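Training a grasp scorer from wrist-camera renders – quick how-to

Last updated Sep 10, 2024. Follows on from the install page, so get that done first.
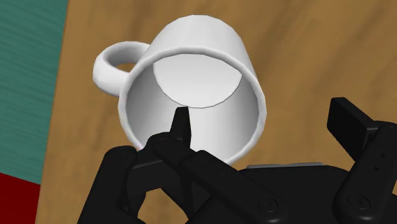
Short version: sample a bunch of grasps in sim, render one view from the wrist for each, label by lift test, train a small network to guess the label from the view alone. Then use the network to throw out bad grasps before you waste time closing the hand. That's the whole method. Ruwan Sarkar wrote the first version in August, I've been patching it since.

What you need

Mimska (the sim wrapper), Bodent (sampler and lift test), a GPU with enough memory for the default batch. Workneh is optional, it just does the plots.

Step 1. Set up the objects

Start with one mug. Really. Add more objects once the loop runs end to end. Put the mesh in the objects folder, check the scale (meters!!) and check the collision mesh separately from the visual one. If the collision mesh is a plain convex hull, the opening gets filled in and any grasp with a finger inside the mug gets rejected at the start. Use convex decomposition. Lost most of a day to this.

Step 2. Sample grasps

Run the sampler with the default seed. It picks a palm pose near the object, then a finger spread, then moves in until first contact or timeout. Keep the timeouts. They're useful negatives and the set is lopsided without them.

Our mug run gave 2897 grasps after removing duplicates. Fewer is OK for a first try.

Step 3. Render before closing

Order matters here. Pose the hand, render, THEN close the fingers. If you render after closing, the network sees the finished grasp and the scores look great and mean nothing. Turn on randomized table textures and floor colors too, otherwise it latches onto the background.

Leave the fingers in the render. We tried masking them out and validation got worse. My guess is that where the fingertips sit relative to the rim is most of the signal – haven't tested that properly.

Step 4. Label

Close, lift, hold for 2 seconds, shake, check height. Still up = 1, dropped = 0. Repeat each grasp 7 times with small pose noise and average. So the label is a fraction, not a hard yes/no, and you want the loss that takes soft targets. The config has a flag for it, soft_labels, off by default for some reason.

Step 5. Train

15 epochs, default learning rate. Watch validation loss, it flattens early. Split by object pose and not by single grasp, or near-identical views end up on both sides and you fool yourself. Did that. Twice.

Step 6. Use it

Sample, render, score, keep the top few, run only those through the lift test. In our mug runs the kept grasps held up more often than random picks, clearly so for side and rim grasps. Handle grasps, not much better. Probably too few in teh training set, the sampler rarely lands on the handle by itself.

Stuff that goes wrong

All scores near the middle – soft labels flag is off, or the renders are black. Open a few and look.

Mug shoots off the table on contact – physics step too large. Halve it.

Fingers pass through the wall – collision mesh again, see step 1.

Scores good in validation, bad in use – camera mount offset differs between the training config and the run config. They are two seperate files, yes, I know.

Haven't tried any of this on the real hand yet. Configs are in the Pretlow folder, mug_wrist is the one to copy. More objects next, bowls first.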